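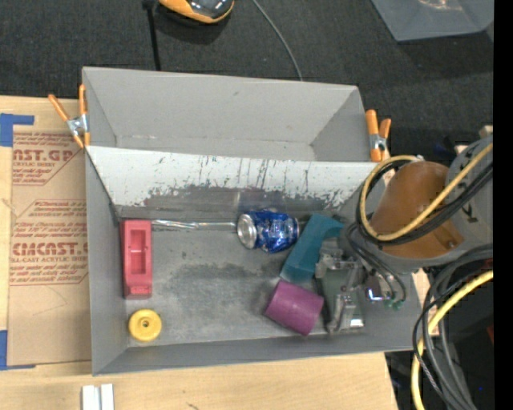

Recording demonstrations by remote control: bin picking

Issued by the Dandholm Teaching Laboratory, 5/11/18

These instructions apply to all operators who record picking demonstrations with the Flovia hand controller. Operators must have completed the safety induction and must be signed in before the arm is powered.

1. Preparing the bin

Check that the clamps on both sides of the bin are tight. Place the objects in the front compartment, in front of the sloped panel. Vary their positions between recordings, and include some that lie against a wall or touch one another. Long, thin items and round items on their sides should be included in every session.

Make sure that the cables at the wrist can follow the arm to each corner without pulling. If a cable catches, stop and call the laboratory supervisor, Yamuna Warrier.

2. Starting a recording

Move the arm to the start position and open the gripper fully. Press the record button once and wait for the tone. Enter the name of the object to be picked before you begin to move.

3. Guiding the arm

Approach from above at a steady speed. Pause briefly over the object, turn the wrist to line up the fingers with its narrow side, then lower the gripper. Do not push an object along the floor of the bin unless the task sheet asks for it. Round objects may roll as the fingers close – in that case, open the gripper, raise the arm and try again within the same recording.

Cylinders and cans should be held near the middle. Use the low grip setting for cans.

Lift straight up until the object is clear of the walls, and release it in the rear compartment.

4. Ending and labelling

Press the record button again and mark the attempt as complete, partial or failed. Failed attempts are to be kept. A recording longer than 30 seconds should be marked as slow.

5. Checking the set

A full set contains 400 recordings. The first set was accepted with 398, after two files were found to be damaged. Sets are reviewed by Laurinda Barros, and operators will be told of any recordings to be repeated. The next review takes place in December.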